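Subject: Re: [shopfloor-talk] Arms at the benches, how did your people take it?
From: bench lead, Worgate
To: shopfloor-talk

Hello all,

Forgive the slow answer, April got away from me. I did want to write back properly, though, as I remember asking this list nearly the same thing before our first arm came in, and several of you were very kind to me.

> We are a small repair and returns shop and the owners are
> looking at putting in one or two arms for the sorting and
> handling. My crew is polite about it but they've gone quiet,
> and I don't love the quiet. For those of you who have been
> through it: what changed for the people, day to day? And what
> would you do differently?

I know that quiet! We had it too. We are 19 people at Worgate, mostly on small electronics that come back from customers, and when the Bodetti folks came to measure our tables you could have heard a screw drop. Looking back, I think our mistake was letting the measuring happen before the talking. People saw strangers with tape measures and filled in the rest for themselves, and I can't blame them one bit.

What changed day to day is less than we feared in some ways and more in others. We have 3 arms now and we have the same 19 people, and I'm glad to be able to write that. But the jobs are different jobs. The picking up and setting down, which used to be most of a shift for the newer hands, has been going over to the arms a little at a time. What people do in its place is lay out the work, teach the positions on the pendant, watch, stop it, fix the position, and start again. Some took to that right away. One of our longest-serving people (a wonderful solderer, hands like a surgeon) did not like it at all and told us so for a good two months, and was right about a fair amount of it, especially the standing around. We moved the stools and changed the breaks after that, and I wish we had asked sooner.

Cables are still the sore spot, by the way, so if your returns are anything like ours, budget patience for it. A box with flat sides is easy enough. A thin cord that lands a different way every time is another matter, and our crew has gotten rather proud of knowing how to lay one out so the gripper has a fair chance at it. That has turned into a real skill here, and since the spring it counts toward the pay step. I would push for that early if I were you. If the owners want people to teach the machine, then teaching is work and should be paid like work.

The training was 52 hours a head, spread out, run by Porkar on our own floor. That was on the clock, and it made a big difference to the mood. Fragkou offered us something shorter in a classroom and I'm sure it's fine, but our people wanted to learn at the bench they would be standing at.

One more thing and then I'll let you go. Let everybody press the red stop button on the first morning, everybody, office included. We lost roughly an hour to it, with a good deal of giggling, and the room was much easier afterward.

Do write to me off list if you'd like our shift layout or the wording on the pay step, I'm happy to share both. And tell your crew good luck from ours.

Warmly,
the bench lead at Worgate

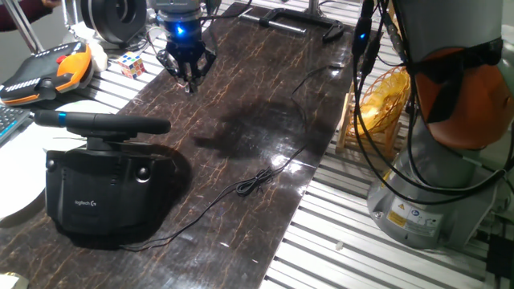

Cable work at the bench, gripper over the board, pendant at upper left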